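Stop Tuning the Arm Before You Have Checked the Room

Most of the trouble I see in simulated robot cells gets blamed on the robot. The grasp fails, so someone changes the finger friction. The approach looks odd, so someone rewrites the approach. By Sunday night there are a dozen edits in the config and no one can say which of them mattered. My view is that the wrist view should be checked first, with the gripper open and nothing in it, before anyone touches a gain or a friction value.

I look after one simulated cell at Timano. It has a single arm with a two-finger gripper, and it gets loaded into different rooms from a library we call Endis. The arm stays the same. The rooms change, and they are built by people who think about walls and doors, which is their job. They don't think about where a wrist camera will end up pointing when the arm goes to its home pose. That part falls to whoever maintains the cell, and it is usually skipped.

The check is dull. Load the room, send the arm home, open the fingers all the way, and save one picture from the wrist. Then look at it at full size. I want both fingers in view with a clear gap between them. I want to know what surface is behind each finger. I want to see where the floor stops.

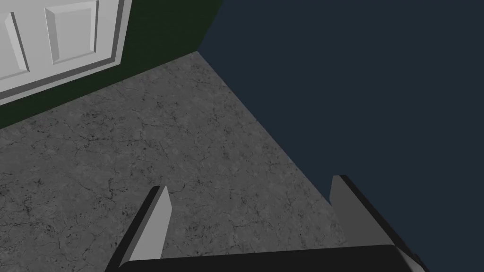 Wrist view with the fingers open. The concrete ends behind the right finger, and past it there is only flat navy.

A picture like that tells me several things that a log file does not. The fingers read well against the floor and against the dark background. The floor, though, runs out inside the view, and half of what the camera gets is a plain color with nothing in it. If we trained on views like this without noticing, a lot of what the model saw would be the background setting of the renderer. The door and the green wall are fine. They can stay.

Babita Mathur, who runs the training side, disagrees with me on this. She says a model ought to cope with empty background, and that fixing every room wastes hours better spent on more episodes. She has a point about the hours. One of our runs had 2,117 episodes in it, and a few bad views in a set that size will not sink it. But a home pose is not a few views. Every episode starts there. If the start is wrong in a room, it is wrong every time that room is loaded.

The repair is usually small. Either the floor gets extended or the base of the arm gets turned so the camera looks into the room. I prefer to extend the floor. Turning the base changes the reach to everything else, and then the limits have to be gone over again. Jhosep Ñahui does it the other way, and he is faster at the limits than I am, so I have stopped arguing with him about it. What I do ask is that the change is written down next to the room name, with the old picture and the new one. When we moved the Baudry rooms over we had no such notes, and we fixed two of them twice.

I would also like the check to be done by a person. We have a script that flags a view when too much of it is one color, and it is useful, but it also flags plain walls and passes rooms with a floor that ends just outside the limit. It takes me 10 minutes to go through a batch by eye. A bad friction value that was put in to cover for a bad view can stay in a config for months, and the next person to inherit the cell will be afraid to take it out.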